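Unit 4 — Planning for equipment (notes, D. Dobos)

Start with the task list, not the catalog. Last year's group priced the arm first, then went looking for work for it. Don't.

Budget lines people forget:
Gripper fingers, spares — get two sets
Pedestal or mount, plus bolting down
Floor space, power drop
Simulation license (per seat!!)
Training hours
Service after year one

Worked case: Cluvalitz, small test kitchen, one arm for clearing counters. Gratel quote includes mount, no simulation. Clorken quote is cheaper on paper but charges 516 per seat, 13 seats. Do the math before you call it cheaper. Shipping 2,000 either way. Lead time 48 days from Gratel, Clorken wouldnt commit.

Simulate before you sign. Reach, mount height, clearance over the counter — all cheap to change in software, expensive once the pedestal is down. Mugs, plates, bowls, knives: model what the kitchen really uses.

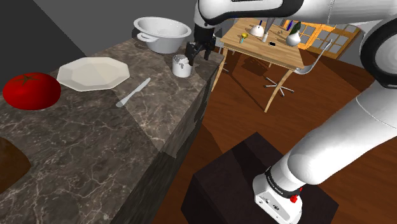
Write down every layout you try and what it would cost to build. One line each is fine. Purchasing will ask, usualy in December when money has to be spent fast.

For next time: one page budget, both vendors, three year total. Bring a paper copy.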